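Wrist camera policy does well in evaluation, then misses flat parts when the light changes

Posted in Manipulation and Learning, January 2023

otodex_bench
I'm training a behaviour cloning policy to pick up flat printed parts from a table. Input is the wrist camera plus joint positions. Output is a short chunk of end effector moves. I recorded 100 demonstrations by teleoperation, all at the same bench, and held some out for validation. Validation loss is low and the curves look clean.

On the arm, the policy centres on the part and comes down, but the fingers often close over the rim without getting hold of it. It is much worse when shadows fall across the table. I've tried 2 learning rates and a longer chunk, with no real change. Is this a data problem or a model problem? The Wudex paper reports good results with a similar number of demonstrations, so I expected better.

senance_user
Probably lighting. Turn on colour jitter and train it again. Worked for me.

intarasuk_lab
Colour jitter may help a little, but it changes the whole image at once. A shadow has an edge and a position, and the policy can learn to steer by it if it sat in the same place in every recording.

I would separate the two faults before changing anything.

First, the validation loss. If you split by frame, neighbouring frames from one demonstration end up on both sides, and the number tells you very little. Split by whole demonstration, and keep one lighting setup out of training altogether. Then report grasp success on the arm, with the start positions fixed in advance and written down. We stopped using validation loss to choose checkpoints last June.

Second, the height. From the wrist, a flat part looks nearly the same over the last few millimetres of descent, and the fingers hide part of the rim just when you need to see it. Log the fingertip height at the moment of closing and compare it with the demonstrations. If the spread is much wider for the policy, more images from the same view won't fix it. Add a second fixed camera at table level, or feed in motor current so the policy has some sign of contact.

For the shadows, record new demonstrations with the lamp moved between episodes — not during them — and vary the part position separately. If both change together you can't tell which one mattered.

On compliant fingers, check the closing command as well. Ours bend at the tips, so the recorded opening and the true gap differ by up to 2 mm, enough to lose a thin ring. We now record commanded and measured opening as separate channels.

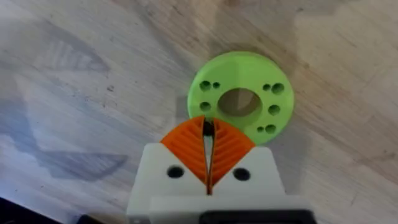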